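Back to the shop floor: an afternoon at Mollotis

I'd been told to come at four, when the lunch lot have gone and the tea lot haven't turned up, so of course I was early and got put to work drying spoons. Mollotis has been on the corner by Lundton station for 16 years now, and its owner has been behind the counter for every one of them (bar a fortnight in February with a bad knee, which she's still cross about). 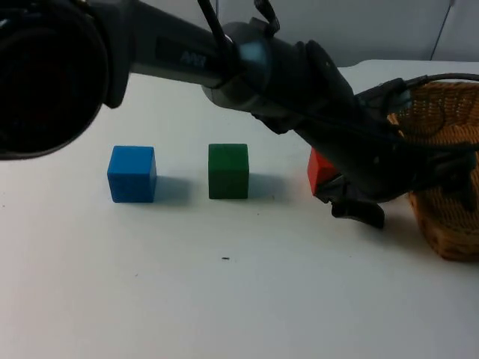
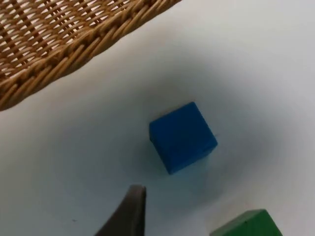
White tabletop, blue cube, wicker basket.

I wanted to talk about soup, because it's the soup people queue for. She wanted to talk about bread. "You can't have one without the other," she said, sawing at a loaf the size of a pillow. "People come in and say they only want the soup, and then they look at the next table, don't they?"

The bread comes from Rodrigues, two streets over, and has done from the start. She tried making her own for a while and gave it up. "It was all right. My sister ate it. But I was up at three every morning and I was horrible to everyone by ten, so that was that!"

There are 12 soups on the list over the year, though never more than two on the stove. Leek and potato is the big seller. Her own favourite is a sharp, thin tomato one with rice in it that her gran used to make, and she's a bit hurt that it doesn't do better. I had a bowl (all right, two) and I'd walk a fair way in the rain for it. She wouldn't give me the recipe. She did say the onions get 47 minutes, and when I laughed she didn't.

So how did she end up here? She'd spent 20 years in the office at Clollico, doing wages, and says she liked it well enough. "I liked the people. I liked my chair. Then they moved us all out to the ring road and there was nowhere to get a decent lunch, and I started bringing a flask, and then I was bringing flasks for half the floor." The lease came up that spring and she took it without telling her husband, who found out when the kettle was delivered to the house.

I asked if she'd ever open a second place and she pulled a face. She'd like a bigger fridge. She'd like the council to mend the kerb outside, where the pushchairs get stuck. And she's thinking about doing a pea and mint when the weather warms up, although she's gone off mint lately and might leave it out.

Then the door went and it was a family of five wanting leek and potato, so I got handed the tea towel again.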